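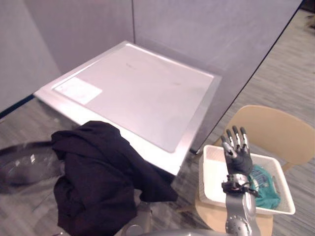
Which group within Makell is responsible for the second-generation Zirnine?

Responsibility for the car passes to the company's performance division at Sistovgate, which takes over chassis, powertrain calibration and final sign-off from the main engineering office.

SISTOVGATE, 27 January 2023. Makell has confirmed the division of work for the next Zirnine two-seat roadster. The first-generation car was engineered by the main passenger car office and passed to Sistovgate only for the tuning of the Zirnine S. For the new model the order is reversed. Sistovgate sets the targets for body stiffness, axle loads and steering response, and the main office supplies the electrical system, seats and heating to meet them.

Elif Naz Oral has been appointed chief engineer for the programme. She previously led suspension development on the Zirnine S.

"The earlier car was a comfortable tourer to which we added firmer springs and a larger front brake," said Oral. "On the new one the suspension pick-up points were fixed first and the cabin was drawn to suit them. The driver sits lower and further back, and the front wheels have moved forward relative to the bulkhead."

Body and roof

The new body uses an aluminium front structure bonded and riveted to a steel centre section. Makell's calculated figure for torsional stiffness is 38 per cent higher than that of the outgoing car with the roof lowered. The folding metal roof has been dropped in favour of a fabric roof with a glass rear window, saving 33 kg, most of it from above the rear axle.

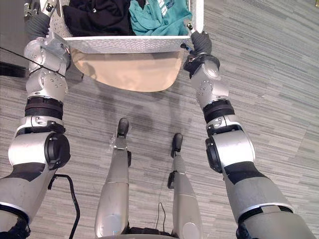 The space released by the metal roof's folding mechanism has been given over to the fuel tank, which now lies ahead of the rear axle line, and to a boot whose volume no longer changes when the roof is down. The roof can be raised or lowered on the move at low speed. Roof fabric and seals are supplied by Uibo, which also supplied the door seals for the first-generation car.

Powertrain

At launch the Zirnine will be offered with one engine, a turbocharged six-cylinder petrol unit mounted behind the front axle line. Target output is 317 bhp. Drive is to the rear wheels through an eight-speed automatic gearbox, with a mechanical limited-slip differential as standard. A manual gearbox is not planned. A hybrid version is under study, and the centre section has been designed to accept a battery behind the seats without changes to the main pressings.
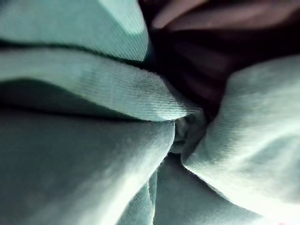

Testing and timing

Prototype running on public roads begins in March. The first cars will carry the production suspension and brakes under a modified version of the present body. Cold-weather work has been completed on component rigs and will be repeated with full vehicles next winter.

Capucine Pichon, head of product planning, said the change of responsibility would not alter the car's place in the range.

"The Zirnine remains our only two-seater and will still be sold through every Makell dealer," said Pichon. "Servicing intervals are unchanged, and no special workshop equipment will be needed beyond that already held for the Zirnine S."

Production of the current Zirnine continues. Existing orders are not affected. Prices, final specifications and fuel consumption figures for the new model will be published when type approval is complete.

Notes to editors

Weight and stiffness figures are engineering targets and may change before production. Power output is quoted for premium unleaded fuel. Technical enquiries should be addressed to the Makell press office, Sistovgate.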